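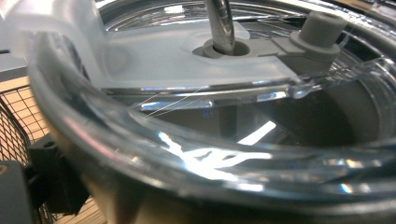
8/3/21. Started the second sourdough culture today, to run against the Widley one. Rye flour this time, equal weights of flour and water, stirred with the handle of a spoon and left on the shelf over the boiler. Hélder Rocha says his does better in glass with a loose cloth. I prefer clear plastic with a thick rim, as I can read the level through the side and the lid can be left resting inside between stirs. Tap water, stood overnight. No sugar, no raisins, whatever Birdie Dunleavy's leaflet says.

The Widley culture took its feed at 8 and had doubled by noon. Smell sharp, slightly of apples. Discarded all but a spoonful and fed again at a ratio of 1:4:4. I want to slow it down before the weekend bake. The last loaf was over-proved: flat crown, large holes under the crust, dense below. Crumb gummy for the first 3 cm. Suspect the oven as well, as the dial and the thermometer disagree, and I have been going by the dial.
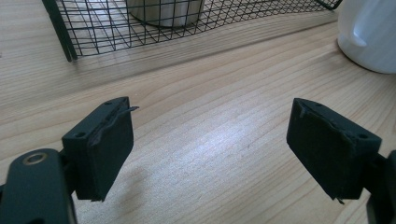

Table, pale wood, middle left clear.

Rochelle Rosenthal rang regarding the flour order. The mill has dropped the small sacks of wholemeal, so we would need to split a large one between four households. Priya Kowalczyk is willing if it can be stored at her end. Agreed in principle. Price to be confirmed.

Read the first chapter of Harriet Achterberg's notes on salt. She puts it in after a rest of half an hour and reports a softer dough. Will try it on one loaf out of the pair, same flour, same tin, same shelf.

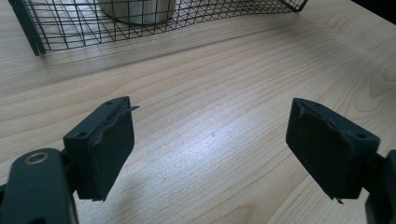 Evening

Rye culture: no rise, a few bubbles at the side. Expected on day one. Stirred once. Widley culture fallen back slightly, surface pitted. Moved to the larder. Next feed at 8 tomorrow, then weigh out for the test pair.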